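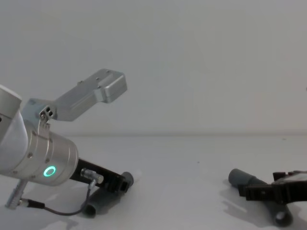

图4 弯管抓取任务。左臂夹爪夹持深灰色管件,夹爪侧面的接头由黑色电缆连到腕部下方;右臂夹爪位于另一根管件处。

作者:Emmanuel Sang,Kibet Swai
2021-09-30

4 夹爪通信中断的故障分析

4.1 故障现象

在前一节的实验里,两臂从白色台面上各取一根弯管,提起以后保持姿态,再放回台面。全部试验共执行抓取781次,其中14次出现同一类异常:左臂已经到达抓取位置,控制程序Skimus也发出了闭合指令,可是夹爪的手指没有动作,或者只闭合到一部分就停下。机械臂本体并不报警,轨迹继续执行,于是左臂空着手做完提起动作,而右臂仍然按照同步时序运动。

我们最初把这个现象归为抓取位姿误差。弯管的外形不对称,管口一端和带浅灰色端套的一端高度略有差别,如果视觉估计的方向有偏差,手指可能碰到管壁而停止。为了检查这个假设,我们重新标定了相机,并在相同的摆放条件下重复试验。标定后的位姿误差变小,但是异常的出现频率没有明显改变。另外,右臂使用同样的抓取策略,却从来没有发生这类异常。因此位姿误差不能解释全部现象。

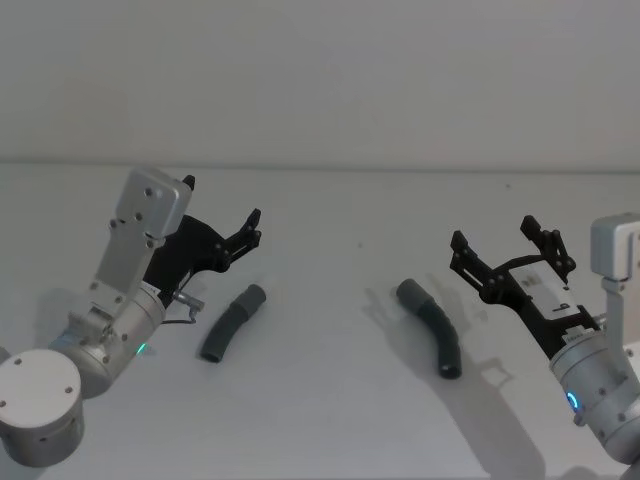
4.2 原因定位

第二步检查通信记录。夹爪的指令和反馈都经过腕部与夹爪之间的一段外部电缆传送。在每一次异常中,夹爪的位置反馈都在闭合指令之前或者闭合过程中停止更新,停止时间约50毫秒至数秒不等。Skimus的驱动层在没有收到新数据的时候,会继续返回最后一次的有效值。上层程序读到的是旧的手指位置,这个数值没有超出允许范围,所以程序判断夹爪正常。

我们把停止更新的时刻与关节角度对照,发现它们集中在左腕旋转角度较大的一段区间。左臂的电缆在夹爪侧面的银色接头和腕部下方的接头之间形成一个下垂的弯。腕部旋转时,这个弯被拉向一侧,夹爪端的接头受到侧向力。断电以后用手轻轻推接头,可以感觉到松动。用万用表测量时,其中一根信号线的导通随推动方向变化。更换同型号的电缆以后,松动仍然存在,这说明问题主要在插座一侧,与电缆本身的关系较小。

腕部的环形指示灯在这里没有帮助。左腕的灯在异常期间保持绿色,因为它只反映机械臂本体的状态,夹爪的通信状态不包括在内。操作人员在试验中习惯看这个灯,所以前几次异常都是回看记录的时候才发现的。这一点我们认为比接头松动更加值得注意。

4.3 安全方面的影响

弯管质量小,掉落不会造成损坏。但是同一套程序在Kinden平台上也用于搬运较重的零件,那里的后果不同。有两种情况需要分别考虑。第一种是夹爪没有闭合而程序认为已经闭合,机械臂会在没有负载的条件下使用带负载的补偿参数,运动出现偏差。第二种是夹爪已经闭合,通信在释放之前中断,零件没有被放开,而机械臂开始撤回。第二种情况在本实验中没有发生,我们只在断开接头的模拟测试里得到过一次,当时管件被拖过台面,并碰到另一侧的夹爪。

还应当指出,双臂之间的同步信号只依据轨迹完成标志,不依据抓取结果。一侧失败以后,另一侧得不到任何通知。对于两臂各自处理一根管件的任务,这个设计可以接受;对于共同抬起一个物体的任务,则不可以。 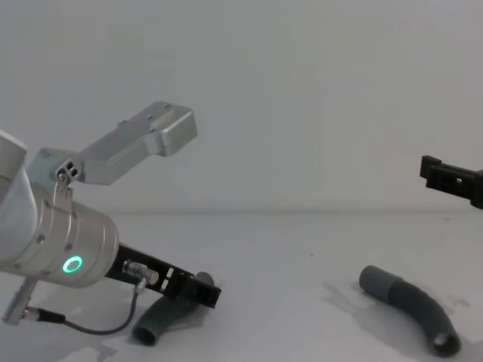
4.4 改进措施

(1)驱动层为每个反馈值加上时间标记。反馈超过2个控制周期没有更新时,驱动层返回错误,不再返回旧值。

(2)上层程序在提起之前检查手指位置和电机电流。两者有一项不符合预期,左右两臂都停在当前位置,等待人工确认。

(3)更换左夹爪的插座,并在支架上增加一个线夹,使接头不直接承受电缆的拉力。线夹的位置由Rotich实验室的技术人员试装后确定,腕部转到极限角度时电缆仍然留有余量。

(4)在操作界面上单独显示夹爪的通信状态,并在操作规程中写明,腕部指示灯为绿色不表示夹爪可用。

措施(1)和(2)从三月开始使用。在之后的试验中,接头尚未更换时又出现过通信中断,程序都在提起之前停止了两臂。接头更换以后没有再记录到中断,不过试验的时间还比较短,插座长期使用后是否会再次松动,目前不能下结论。管件换成Flullex软管时,电流的判断阈值需要重新设定,这部分的结果在第5节给出。

相关文章
双臂机器人同步停止策略的比较
夹爪电流阈值的选取与软管变形
Skimus驱动层的超时处理说明
Kinden平台腕部走线方案

联系编辑部 | 版权所有 © 2021 | 返回顶部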